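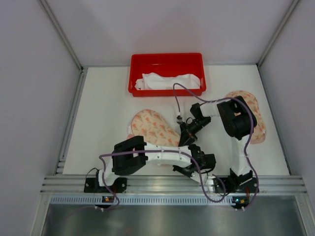 Kivby School Voting Kit

Price: £200 plus VAT. In stock from July.

We sell this to schools and parent groups that hold their own elections: governor posts, school council seats, the odd row over uniform. Let's be plain about what it does. It keeps papers in one place and makes the count easier to follow. It won't get more parents to vote, whatever the Kivby leaflet says about "boosting voice". We've asked to see where that claim comes from and are still waiting.

What you get

2 lockable ballot boxes, flat-packed
12 numbered seals
19 page handbook
Tally sheets, voter list template, result notice

The handbook was written by Valentina Leiva and is the best part. Her pages on spoilt papers and tied votes are clear and short. The chapter on "building trust" can be skipped.

The seals show if a box has been opened. They don't tell you who opened it, so write down who holds the boxes overnight. Girncombe had a long argument over this at its last parent governor vote, and a seal didn't settle it.

Is it worth the money?

For one small election a year, probably not. A strong box and a padlock will do. For a group of schools voting at the same time — perhaps. The older Balaskas kit costs less but has no voter list template, and its lids are stiff.

Spare seals are sold separately. Questions about bulk orders go to Savvas Bakalis in the sales office, before 4pm.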